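Zosevard slipper swap to return in June after a busy first weekend

4/10/22

The shoe and slipper swap at the old reading room in Zosevard will be back in June, and it will run for a full weekend instead of a single afternoon, after the first one brought in far more footwear than the organisers had planned for.

Doors opened at 10 and there was already a queue along the wall, most of it made up of families with carrier bags full of school shoes, wellies and the sort of sandals that get bought for one holiday and then live under the stairs for years.

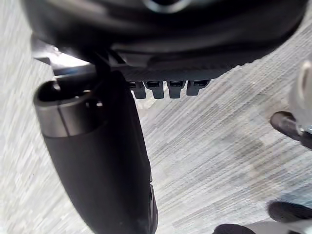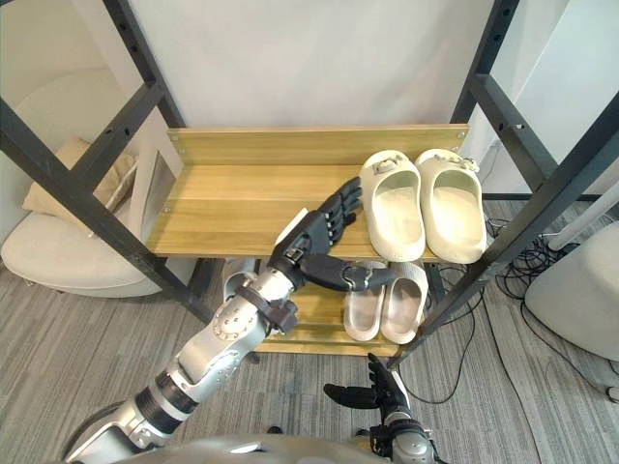 The idea is a simple one, and anyone from Bolbridge who remembers the coat exchange a few winters back will know how it goes. You bring a clean pair that still has some life in it, you are handed a paper token, and you take the token round the room until you find something that fits. If nothing does, you keep the token for next time. Children's shoes don't need a token at all, which was a late change and, judging by the number of small people marching up and down in new-to-them boots, a very popular one.

By closing time 600 pairs had found another home. Sơn Triệu, who started the swap with two neighbours from the Urotness side of town, had been hoping for half that and admits to a wobble at lunchtime when the adult sizes ran low.

"I went home and emptied my own hallway," Triệu told us, still a little out of breath. "My sister hasn't noticed yet that her walking shoes are gone, so perhaps don't print this until I've spoken to her. But people kept coming, and they kept bringing more, and by three o'clock we had the opposite problem — we were stacking them on the windowsills."

There was tea, of course, and a very good ginger cake which disappeared before your correspondent could get to it. The repair table did well too. Su, the little cobbler's on the Bolbridge road, sent along a box of laces, heel pads and buckles and charged nothing for fitting them, and the line for that was at times longer than the one for the door.

Not everything went smoothly. Several visitors said the larger men's sizes were hard to find, and the ramp at the side entrance was blocked for part of the morning by a delivery of chairs meant for the dance class. Triệu has promised that both will be looked at before June, and would be glad to hear from anybody with size 11 feet and a cupboard that wants clearing.

Pairs left over have gone into dry storage over the winter. Heavy boots are being kept back for a smaller giveaway before the frosts, with details to go up in the library window.

Donations can be dropped at the reading room on weekday mornings. Please tie pairs together, wipe off the mud, and leave out anything with a split sole — there was quite a heap of those.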